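I sell a small line of gray plastic baskets out of the shop (the brand is Zemby, the model is the 1505, and yes, we all just call it "the Zemby"). People keep asking me what it's good for. My answer is the junk that lives on your table! You know the stuff. Gloves, a little bottle, a jar you meant to put back on Saturday.

## What ends up on my table

I'm a work-glove person, so there's nearly always a pack lying around. I like to keep them in the bag until I need them, and then I can never find the bag.

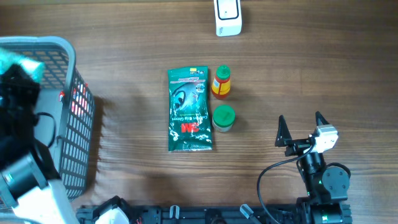
*3M Comfort Grip gloves, plus a little bottle and a green-lidded jar.*

Small round things are the worst of it, if you ask me. Bottles tip, jars roll, and a tray with a low lip does nothing for either of them. I tried the Pandard tray for two weeks and gave it to my neighbor Rosalind Ruiz-Ortega, who keeps seed packets in it and is very happy. For bottles, though, you want walls.

## The basket

The walls have a grid of small holes all the way down, so you can peek in from the side, and the bottom is smooth, so a jar sits on it nicely. The rim is solid. I carry mine from the kitchen to the garage and back with a hand on each side and it feels fine (I wouldn't fill it with bricks).
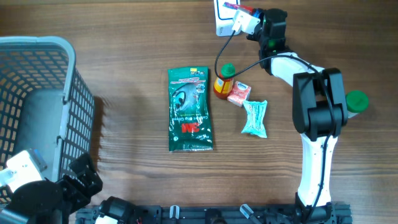 *Gray basket on the left, with gloves, a bottle and a crinkly blue pouch still to go in.*

How much fits? More than I expected, as long as you lay the flat things down first. A glove pack goes in flat and the jars go next to it, and then you still have room for whatever else you scoop up on the way past. Phúc Phí, who shares the shop with me, likes to stand everything upright like a tiny grocery shelf. We've agreed to disagree.

The nice part is that you can still see what you've got. I don't have to dump the whole thing out to find one green lid.
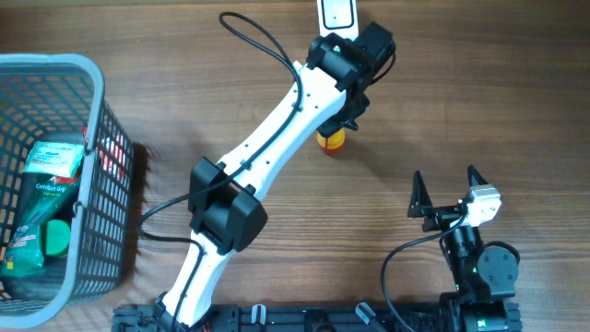 It also wipes clean with a damp cloth, and if something sticky gets in the holes, an old toothbrush takes care of it. I do mine in the sink with dish soap when it gets bad.

A few things to know before you order:

- It comes in gray. I've asked for other colors and I'm still waiting.
- There's no lid, so don't plan on stacking full ones.
- Squeeze bottles with a pointy cap do best in a corner, where they can lean. Short jars can go anywhere.

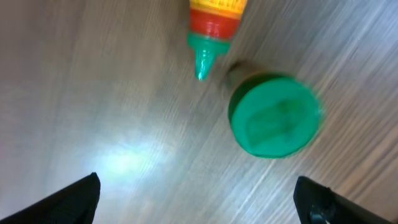
## Ordering and returns

Orders placed before noon get packed the same day, and I do the packing myself, so leave me a note if you want two of them nested in one box to save on shipping. You've got 14 days to send it back if it doesn't suit you. Pickup is at the Strickland counter, side door, and you can pay there too. If you want the bigger Suvus basket, email me first and I'll check what's left in the back.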